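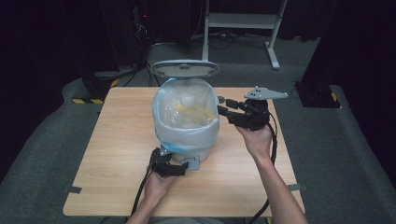

4.3 Does hand-held data carry over?

Earlier reports claim that demonstrations recorded with hand-held grippers transfer to a robot with little loss. We are less sure. Our set holds 247 demonstrations of the bin task, all collected on one table with one pedal bin (Figure 4). A policy trained on these did well in our own trials, but 30 trials in the same room say little about any other room, and we would not read the score as more than that.

Two points bother us. The person holding the grippers sees the whole bin and corrects for things the recorded views may miss — the policy has no such help. Also, most failures came at the pedal, where a small error in height ends the attempt. Adding the Dillska set, with 2000 more clips of unrelated table tasks, did not change this in any way we could measure.

Figure 4. Bin task with two hand-held grippers, lid open. The left gripper is low, near the front of the base; the right is raised beside the bag.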